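Handout 6 – Covers, Sleeves and Other Soft Goods
Course: Textiles for Moving Things
Arash Ghorbani, room 236

Bring this sheet back in November. I printed 40 and there are 55 of you, so sharing is now part of the curriculum.

## 1. Where we left off

Last session was woven cloth, and the elbow sleeve that several of you cut on the straight grain in spite of the large arrow on the pattern. A woven cover on the straight grain has very little give. It fits beautifully until something bends, and then the seam goes, usually at the inside of the joint.

Today is knits. Read chapter 4 of the Engström reader first, or at least carry it around for a while.

## 2. Rib knits

A rib is made of alternating columns of knit and purl stitches. The columns close up when the fabric is relaxed and open out when it's pulled across, which gives you a lot of stretch in one direction and a modest amount in the other.

- **Stretch goes around the limb.** Mark it on the wrong side in chalk before cutting.
- **Recovery** matters more than stretch. Pull a strip to one and a half times its length, let go, wait a minute, measure. If it has stayed long, it's a scarf.
- **Black hides grease** and also hides your stitching, including the bits you'll need to unpick. Sew the sample in gray.

## 3. Ease and folds

Ease is the extra fabric you leave for movement. Beginners leave none, get scolded, and then leave enough for a second person.

Some folding at rest is fine, and on a jointed body you should expect it. The slack has to live somewhere when the arm is down. What you want are soft folds that fall away from the working end.

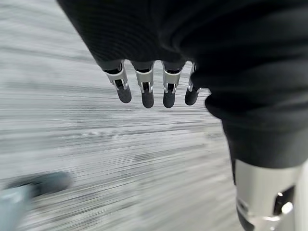
*Fig. 3. Dark ribbed-looking cover, softly folded, with a rounded lower edge. The metal joints and black fingertips are left bare.*

For the worksheet, sketch the lower edge and mark where you would put the opening. Then answer in a sentence or two: would you finish it with a band, a binding or a plain turned hem? "It depends" earns half a point if you say on what.

## 4. Edges near fingers

Keep hems clear of hinges. A slotted joint will eat a loose thread, then the hem, then your afternoon. Trim tails to nothing and turn the allowance away from the hand. No drawstrings – we have had this talk.

## 5. Abrasion test

We use the Breseck rubbing rig at the back, 2,000 cycles per swatch. Sign up on the door. Label both ends of the swatch, and please stay with it.

| Swatch | Fabric | Edge |
|---|---|---|
| A | Stosura rib | turned hem |
| B | Stosura rib | bound |
| C | Pasora jersey | raw |

Swatch C will curl. Write down which way.

**Due next session:** one sleeve, stretch direction marked, gray thread.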